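Nistent – Guia de instalação e utilização da panela elétrica de arroz
Secção 3: Preparação, primeira utilização e ciclos de cozedura
19 de fevereiro de 2022 | Redação técnica Nistent
Tempo de leitura: 6 minutos

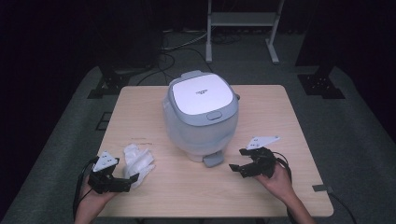
3.1 Local de instalação

1. Colocar o aparelho sobre uma superfície horizontal, estável e resistente ao calor. Não utilizar sobre toalhas, tapetes de borracha finos ou tabuleiros com rebordo.
2. Deixar um espaço livre de pelo menos 10 cm entre a parte traseira do aparelho e a parede. Por cima da tampa não deve existir armário nem prateleira.
3. Encaminhar o cabo de alimentação de modo a não ficar pendente do bordo da bancada.
4. Ligar a uma tomada com terra, de uso exclusivo durante a cozedura. Não são admitidas extensões enroladas nem blocos de tomadas partilhados com outros aparelhos de aquecimento.

CUIDADO: A saída de vapor atinge temperaturas elevadas. Manter as mãos e o rosto afastados durante todo o ciclo e nos minutos seguintes.

NOTA: As versões Orthorpe e Quezada partilham a mesma cuba e o mesmo cabo. A versão Bastar tem cuba própria. As cubas não são permutáveis entre as duas famílias, mesmo que encaixem.

3.2 Antes da primeira utilização

1. Retirar do interior da cuba o copo medidor, a espátula e o folheto de garantia.
2. Retirar a película da placa de aquecimento. Uma película esquecida derrete no primeiro ciclo e a placa terá de ser substituída.
3. Lavar a cuba, a tampa interior e os acessórios com água morna e detergente neutro. Enxaguar e secar.
4. Passar um pano ligeiramente humedecido na placa de aquecimento e no sensor central. Secar de imediato.
5. Encher a cuba com água até à marca 2, fechar a tampa e executar um ciclo VAPOR completo sem alimentos.
6. Deixar arrefecer, despejar a água e secar a cuba.

No primeiro ciclo pode notar-se um ligeiro odor, que desaparece após uma ou duas utilizações. Se persistir, consultar a secção 7.

3.3 Medição do arroz e da água

O copo fornecido leva 160 g de arroz cru, rasado e não compactado. As marcas numeradas da cuba correspondem a este copo e a nenhum outro. Quem utilizar uma chávena comum deve ignorar as marcas e trabalhar por peso.

1. Medir o arroz fora da cuba.
2. Lavar numa taça à parte até a água sair quase límpida. A lavagem dentro da cuba risca o revestimento.
3. Escorrer bem. A água retida no arroz altera a proporção e é a causa mais frequente de arroz mole.
4. Deitar o arroz na cuba e nivelar com a espátula.
5. Juntar água fria até à marca com o mesmo número de copos.

Ajustes recomendados por tipo de arroz:
Agulha e basmati – até à marca.
Carolino – ligeiramente acima da marca.
Integral – uma marca e meia acima, com demolha prévia.
Grão curto para sushi – até à marca, com demolha de meia hora.

CUIDADO: Não ultrapassar a marca máxima. O excesso de líquido transborda pela válvula de vapor e pode atingir a resistência.

NOTA: Sal, azeite e caldo podem ser adicionados antes do início do ciclo. Os refogados devem ser preparados noutro recipiente. A cuba não se destina a uso direto sobre o fogão, seja a gás, vitrocerâmica ou indução.

3.4 Execução de um ciclo

1. Limpar o exterior e o fundo da cuba com um pano seco. Um único grão de arroz entre a cuba e a placa basta para impedir o contacto térmico.
2. Introduzir a cuba e rodá-la ligeiramente nos dois sentidos até assentar.
3. Verificar se a tampa interior está montada. Fechar a tampa exterior até se ouvir o fecho.
4. Ligar a ficha à tomada. O indicador acende-se em modo de espera.
5. Selecionar o programa e confirmar.
6. No final, o aparelho emite um sinal sonoro e passa automaticamente para MANTER QUENTE.
7. Aguardar dez minutos com a tampa fechada.
8. Abrir a tampa, soltar o arroz com a espátula e voltar a fechar, caso não seja servido de imediato.

O modo MANTER QUENTE estabiliza o conteúdo a 69 °C. Não utilizar este modo para reaquecer arroz frio nem para pratos com leite, ovo ou marisco.

NOTA: Em caso de falha de corrente inferior a três minutos, o ciclo é retomado no ponto em que parou. Acima desse tempo, o programa é cancelado e deve ser reiniciado manualmente. O resultado pode ficar irregular no fundo da cuba.

3.5 Início diferido

1. Preparar o arroz e a água conforme 3.3.
2. Selecionar o programa.
3. Premir TEMPORIZADOR até aparecer a hora a que o arroz deve estar pronto. O valor refere-se ao fim da cozedura.
4. Confirmar. O visor alterna entre a hora programada e o nome do programa.

CUIDADO: Não programar o início diferido por mais de oito horas com tempo quente, nem com ingredientes perecíveis dentro da cuba.

3.6 Limpeza após cada utilização

1. Desligar da tomada e deixar arrefecer com a tampa aberta.
2. Retirar e esvaziar o coletor de condensados. Lavar, secar e recolocar.
3. Lavar a cuba com esponja macia. Se houver arroz agarrado, deixar de molho em água morna.
4. Desmontar a válvula de vapor, passar por água corrente e secar antes de montar.
5. Limpar o corpo do aparelho com um pano húmido. Nunca mergulhar em água.

A junta da tampa interior é uma peça de desgaste. Encomendar com a referência 427, válida para Orthorpe e Quezada. Para a versão Bastar, indicar o número de série no pedido.

3.7 Problemas frequentes

Arroz duro no centro: água insuficiente ou tampa aberta durante o ciclo. Juntar duas colheres de água quente e deixar em MANTER QUENTE por mais 15 minutos.
Fundo tostado: arroz mal lavado ou placa de aquecimento suja.
Transbordo pela válvula: quantidade acima do máximo, ou válvula montada ao contrário.
O ciclo termina cedo demais: cuba mal assente ou fundo deformado. Uma cuba deformada não deve ser corrigida com pancadas – substituir.
Código E2 no visor: falha do sensor. Desligar da tomada e contactar a assistência.

As instruções relativas às versões fabricadas a partir de março constam do aditamento à secção 3.

Comentários (3)

arrozdetomate
No ponto 3.3, o ajuste do carolino é pouco para arroz malandrinho. Com a Orthorpe uso duas marcas acima e caldo em vez de água, sempre sem passar o máximo.

m_pinhal
A cuba da Quezada pode ir à máquina de lavar loiça? O texto só fala em esponja e na caixa não vem nada.

Assistência Nistent
m_pinhal: pode, no cesto superior e em programa até 50 °C, mas o revestimento dura menos. A tampa interior e a válvula devem ser lavadas à mão.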